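My Year of Reading Slowly

18 Mar 2022

I used to be the kind of reader who raced. Two chapters on the bus, one more over lunch, then a blur of pages at night with my eyes half shut. I could tell you how many books I'd finished but not much about what happened in them (I once got 200 pages into a mystery before I noticed I'd already read it!).

So last April I decided to slow right down, and I'm so happy I did that I want to tell everybody about it.

The rule I gave myself was 23 pages a day. I picked that number because it was the length of the first chapter of Cinholm, the big fat island saga my aunt had been pushing on me for years. It's 1,440 pages across 2 volumes, and I'd always been scared of it. At 23 pages a day it stopped being scary. I got through the whole thing in a little over two months, and I can still tell you the names of the ferry captain's dogs.

What surprised me most was how much I started to hear. When you're not hurrying, you catch the rhythm of the sentences, and you notice when a writer is having fun. There's a long dinner in the second volume where everyone is arguing over a fence, and I laughed so hard I had to put the book down and go make tea. A year earlier I would have skimmed it to find out who got the house. 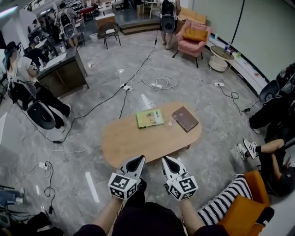

I also started rereading the last page from the day before, just to get my feet back under me. It takes a minute and it makes a huge difference, especially with anything that has a lot of cousins in it.

After Cinholm I wanted something short, so I went to Pellico, the used bookstore across from the post office, and came home with a bag of thin paperbacks. If you've never been, go on a weekday morning - the poetry is in the back by the radiator and there's a chair that is dangerously comfortable. My favorite find was Fasimau, a little travel book about walking along a coast and mostly getting rained on. Nothing happens in it and I loved every page. The soup chapter alone is worth the price.

Some days I cheat. If I'm near the end of something good I'll blow right past my limit and stay up too late, and I'm not one bit sorry. Other days I only manage a paragraph or so, and that's fine too. I don't make up the missing pages the next day. I tried that for a week in the fall and it turned reading into homework.

Next up is a garden history from the Cordeiro branch library, with fold-out maps! I've only read the introduction so far, and it already has me wanting to plant quince trees. If you've got a long, slow book you love, please leave the title in the comments - the thicker the better.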